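分类：自动化 | 餐饮业劳动 | 岗位变迁 | 待补充条目
11月15日　编辑：条目组值班
分享 43　评论 172

双臂备餐台

双臂备餐台，餐饮后厨里由两支机械臂共用一张台面、完成摆盘和小件取放的工位。有的地方叫“双臂台”，Jarnthorpe中央厨房的人就叫“那张桌子”。本条目主要写这类工位进入厨房以后，原来站在那里的人在做什么、怎么排班、怎么算钱。技术部分从简，另见“夹爪”“示教”。

条目以Jarnthorpe的情况为主，兼及Didis的几家门店。别处的材料少，有待补充。

一、名称

早期文件写作“双手协作摆盘单元”，太长，没人念得完。Windden的手册用“备餐台”，Qureshi的合同里用“摆盘工位”，指的是同一样东西。Didis门店的排班表上只有一个字母，D，排班软件栏位窄的缘故。

“双臂”和“两台单臂”要分开。后者各干各的，中间隔一道板。前者共用台面，一支臂扶着碗，另一支臂往里放东西，动作上有先后。厨房里说的“让手”，指的就是两支臂谁先退谁后进。老员工教新人也用这个词，本来是说人的。

二、背景

Jarnthorpe中央厨房供应早餐和下午的茶点套餐。一个托盘，一只碗或一只碟，包子或者别的点心，切好的水果。花样不多，但组合碎，客户改来改去。最忙的时候一个早班要出2,770份。

改造以前，摆盘是整条线上人最多的一段。蒸制早就半自动了，洗碗也是，传送带也有，剩下摆盘这一段全靠手。原因不复杂：东西软硬不一，大小不一，勺子要朝哪边，水果片压不压在一起，客户都有说法。专用机器做得快，可是换一个菜单就得换一套模具，厨房等不起。

四月份Qureshi中标，提供整机和维护，控制软件是Windden的。合同先签了试用，没有写裁员的事，也没有写不裁。后来大部分争执都从这一句没写的话里来。

三、工作内容

备餐台承担的活大致是下面这些，各厨房有增减：

把碗放到托盘旁边固定的位置，勺子入碗；
夹取包子、点心一类软的东西，放进碗里或碟里；
把整只水果移到托盘上，或者移开；
切好的片从砧板上拿走；
空砧板、空碗归位。

切本身一般不交给机器。Jarnthorpe试过，切软的还行，切带皮的水果刀会滑，卫生部门也不愿意在没有围栏的台子上看见真刀。现在的做法是人切好，连砧板一起推到台上。练习和调试阶段一律用塑料刀，规定写在台子侧面的纸上，纸换过好几次，字越来越大。

台面用深色哑光的，反光少，相机好认。浅色台面试过，白碗放上去边缘找不准，勺子更找不准。白瓷勺一直是个麻烦，细，滑，斜着靠在碗里，夹高了够不到，夹低了碰碗沿。早期一半的停机都跟勺子有关，班组里管这叫“勺子假”，因为一停就能坐一会儿。

四、示教与调试

所谓示教，就是人带着机械臂把动作走一遍，或者用遥控的办法让臂跟着人的手走，系统记下来，以后照做。Windden的手册把示教列为“工程师操作”。实际上在Jarnthorpe做示教的多数是原来的摆盘工，工程师只在头几周在场。

理由很实际。工程师不知道包子该捏哪里。顶上那个褶子收口的地方不能碰，一碰就塌；腰上可以，但力要匀，刚出笼的和放过一会儿的又不一样。这些东西摆盘工站几年自然就会，写不进表格。有一次Qureshi派来的人按手册设了力度，数字看着很合理，结果一整盘点心带着两道印子送出去，客户退单。后来力度就交给班组定了。

示教一般安排在早班和午班之间。台面摆上当天要用的器皿，托盘、碗、勺、砧板，加上几样真的或者代用的食材，一遍一遍地走。托盘有好几种，米色带兔子图案的那种是儿童套餐用的，图案朝向有要求，字得在客人看过去正的那一边。机器不认识兔子，得靠人在开班前把方向摆对。 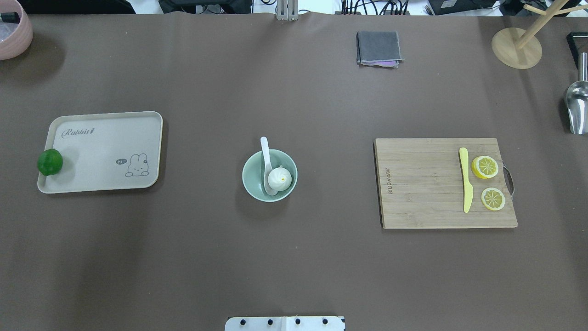 Emília Tóth认为，示教这件事从头到尾都被当成了顺手帮忙，工资单上找不到对应的一行。她在厨房内部的意见簿里写过一段，后来被好几份材料转抄，大意是：我站在台子前面教了它一个季度，教的是我自己的活，教完以后表上写的还是“摆盘，乙等”；如果工程师来做，这叫调试，按小时另算，我来做就叫配合。她还提到，示教那几个小时最累，眼睛累，因为要一直盯着夹爪的尖，比站一个早班还累。

这段意见后来促成了一次岗位定级的重谈，见下文“工资与定级”。

五、岗位变化

1. 摆盘工

人数减少，幅度各厨房不同。Jarnthorpe没有公开辞退过摆盘工，走的人不补。留下的人分成了两种活，一种是“喂台”，把碗、托盘、砧板按位置送到台面上，收走成品；另一种是“看台”，守着台子，停了就去处理。喂台的走路多，看台的坐着多，两边互相羡慕，也互相抱怨。

喂台的节奏由机器定，这一点意见最大。以前摆盘快慢自己能匀，前面赶一赶，后面喝口水。现在臂等着，灯亮着，人不上去就计入“等待”，等待时间打印出来贴在更衣室门口。贴了几周，被人撕了，再贴，再撕，后来改成只发给班长。

看台看着轻松。毛病在于不能走开，又没有事，一没事就犯困，犯困的时候偏偏容易出事。Didis有家门店让看台的人兼叠餐巾，结果臂停了半天没发现，因为低着头。又取消了。

2. 班长

班长从前管人，现在有一半时间管菜单文件。客户改一样东西，以前喊一声就行，现在要在Windden的界面上改，改完要试走，试走要占台子。喊一声的事变成了一张单子。有的班长因此学会了不少东西，有的班长干脆把密码告诉了最年轻的那个员工，让他去改。后一种做法违反规定，但很普遍。

3. 切配

切配的人原来和摆盘是分开的，现在离得近了，砧板直接推到台上，位置有要求，偏了夹爪找不着。切出来的片厚薄也有了要求。柠檬片太薄，夹不起来，太厚，客户不要。切配师傅对此非常不满，他们觉得自己在给机器切。厨房的人说这话没错。

六、节奏与停顿

备餐台单件的速度比熟手慢，这一点各方都承认，Qureshi的销售材料里没写而已。熟手摆一份，手上同时有好几件东西，勺子夹在小指里，碗在掌心，另一只手已经去拿点心了。机械臂一次一件。它的好处在不停，夜里也能走，清早人来的时候已经有一批碗和勺子就位了。

真正影响人的是停顿的形状。手工线上停顿是散的，这里停几秒那里停几秒，没人觉得。台子的停顿是整块的，要么一直走，要么停下来等人。人的休息也跟着变成整块。有的员工喜欢，可以坐下来好好吃点东西。有的不喜欢，说腰刚坐热又得站起来。

常见的停机原因，按班组自己的说法：

勺子滑了；
碗没放到位；
托盘方向反了；
线缆挂住；
相机上有水汽；
没人知道，重启就好。

线缆那一条后来改善过。臂外面走线，弯的时候会垂下来，离台面近的时候容易扫到东西。加了扎带，加了胶布，再后来规定每班开始前用手捋一遍。捋线这个动作现在也算在看台的职责里，写进了岗位说明，是岗位说明里唯一一条由员工提出来的。
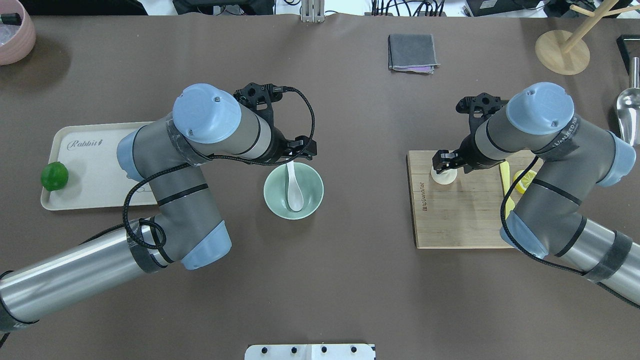

两支臂同时在台上的时候，人不许伸手。规定很清楚，执行起来难，因为多年的习惯是看见歪了就去扶一下。碗歪了，手比脑子快。Windden的系统感觉到有阻力会停，停了要班长来确认，确认要输密码，前后一折腾比扶一下的功夫长得多。于是员工学会了忍，看着它歪，等走完再说。几个老员工说这是整件事里最难受的部分，比少拿钱还难受，看着一份东西歪着出去。

后来加了一个脚踏暂停，踩住就停，松开接着走，不用密码。装上以后“扶一下”又回来了，只不过先踩一脚。Qureshi起初不同意，说会影响效率数据，厨房坚持，最后装了。数据确实不好看，退单少了。

七、工资与定级

改造以前Jarnthorpe的摆盘分甲乙两等，按份数有一点浮动。台子来了以后份数算在台子头上，浮动没有依据了，厨房的做法是先停发，再研究。停发的那段时间走了不少人，都是手最快的，因为他们原来浮动拿得最多。手慢的反而留下了。这个后果事先没人想到，事后看倒是很明白。

重谈的结果，增设“看台”一等，基本工资高于原甲等；示教按小时另计，每班有上限；喂台维持乙等。喂台的人自然不满意，后来改成轮换，看台和喂台每班对调。轮换又带来新问题，有人不愿意看台，怕界面，怕点错。允许自愿放弃，放弃的人签字。签了字的工资就低一档，这一条至今有人不服。

Emília Tóth参加了重谈，代表早班。她提出过一个方案，把示教的人名字记在菜单文件里，谁教的写谁，菜单用一次给一点钱，像稿费那样。没有通过。折中的办法是文件里可以写名字，不给钱。现在Jarnthorpe的菜单文件里大多有名字，有的写真名，有的写外号，Didis门店拿过去用的时候名字也跟着过去了，于是有些门店员工知道一个叫“慢慢来”的人，从没见过。

八、身体与环境

手腕的毛病减少了，这一点有厨房医务室的记录支持。摆盘工的老毛病在大拇指根和手腕，长年捏小件捏出来的。喂台的人手腕好了，肩和膝盖开始不好，因为端托盘走路。医务室建议换推车，换了，轮子在湿地上打滑，又换了一次轮子。

噪声方面，台子本身不响，提示音响。每停一次响一次，调小了听不见，调大了烦。Jarnthorpe的提示音原来是厂家默认的，三声短的，跟蒸柜到时间的声音几乎一样，头一个星期大家往蒸柜跑。后来换了一个。

温度有一条容易忽略。机械臂不怕热也不怕潮，控制柜怕。控制柜旁边装了冷风，看台的位置正好在风口上，冬天穿着棉背心站在蒸房隔壁吹冷风，这个现象在好几家厨房都有报告。解决办法是挪椅子。

九、培训

Windden提供的培训分两天，第一天讲安全，第二天讲界面。摆盘工普遍反映第一天有用，第二天听不懂。界面翻译得生硬，“末端”“位姿”“回零”，厨房里没人这么说话。班组后来自己做了一份对照表，贴在台子边上：

末端——爪子
位姿——摆法
回零——缩回去
碰撞检测触发——顶着了
示教——教它
重试次数超限——它不干了

对照表流传很广，Didis门店也在用，有些地方又加了几行，版本不一。Qureshi的维护人员打电话来问情况时，现在也会问“是顶着了还是它不干了”。

厨房自己的培训叫跟台，新人跟一个老的，跟到老的说可以为止。没有考试。这种办法被批评过太随便，也有人认为比两天课管用。跟台的内容里有一大块跟机器无关，是怎么看包子、怎么看水果，怎么知道一批点心今天偏软。台子用得越久，这部分反而越重要，新人自己不上手捏，很难学会，有的班组因此每周留一个上午不开台，全部手摆。厨房管理层起初以为是机器坏了。

手摆的上午在Jarnthorpe叫“关灯”，因为台子的灯不亮。关灯的时候产量低一些，聊天多一些。有人提议写进排班制度，还没有写进去，一直是默许的。

十、在门店的情况

Didis的门店面积小，台子放不下整套，只有后厨较大的几家装了。门店和中央厨房有个明显的分别：客人看得见。隔着玻璃，孩子会趴上去看，大人会拍。店员得站在旁边解释，解释这件事不在岗位说明里，占的时间不少。有的店员喜欢干这个，慢慢变成了专门招呼看台客人的人。有的店拉了帘子。

试用期间Didis给每家装了台子的门店定过一个目标，每周2,000份。多数门店没有达到，也没有人追究，后来目标不提了。按店员的说法，达到达不到要看那一周菜单换了几次。

门店里人少，台子停了没有班长可找，于是电话打到Jarnthorpe，由中央厨房的看台员工在电话里指点。接电话这件事也不在岗位说明里。现在早班接得最多，门店开门的那一个钟头，电话几乎不断，有人提出应当设一个专岗，在讨论中。

十一、争议

关于备餐台对就业的影响，说法不一。厨房方面的说法是没有辞退任何人。员工方面的说法是走了不补就是减人，只是减得慢，减得没有声音。两种说法用的是同一份人员名单，都能对得上。

关于技能。一种看法认为摆盘工学会了示教和界面，路变宽了。另一种看法认为，学会的东西只在装了Windden系统的厨房里有用，换一家就归零，而原来的手艺到哪里都有用。跳槽的员工里确实有人遇到这种情况，新东家不认看台这一等，仍按摆盘乙等算。

关于数据归谁。示教留下的动作记录，合同里写归Qureshi和厨房共有，没有提到教的人。这一点在重谈时提出过，答复是需要法律意见，法律意见一直没有来。条目编辑时仍未见到。

还有一种批评来自客户。有老客户说摆出来的东西太整齐，每一份都一样，不像有人摆过。厨房为此试过让系统随机偏一点角度，偏出来的样子很怪，像是没摆好，取消了。现在给这位客户的单子仍旧手摆，安排在关灯的上午。

十二、术语

让手：两支臂之间的先后避让。原指两名摆盘工共用台面时的默契。
喂台：向台面送器皿和食材，收成品。
看台：值守。也指值守的人。
关灯：停用台子、全部手工的时段。
勺子假：因勺子滑脱造成的停机休息。现在少用，勺子换过夹法以后停得没那么多了。
跟台：新人由老员工带教。

十三、待补充

夜班的情况缺材料。夜班只有一个人守，采访不到。
外包清洁人员受的影响，没有写。他们擦台子要避开相机，据说很麻烦。
其他厂家的同类工位，本条目未涉及。
工资部分的数字各班组说法对不上，暂不列。

参见：中央厨房；计件工资；示教；夹爪；排班软件

本条目由多人编辑，部份内容来自厨房意见簿及口述，引用请注明。有出入的地方请直接再评论区指出，不要整段删改。

标签：备餐台　Jarnthorpe　Didis　岗位定级　人机协作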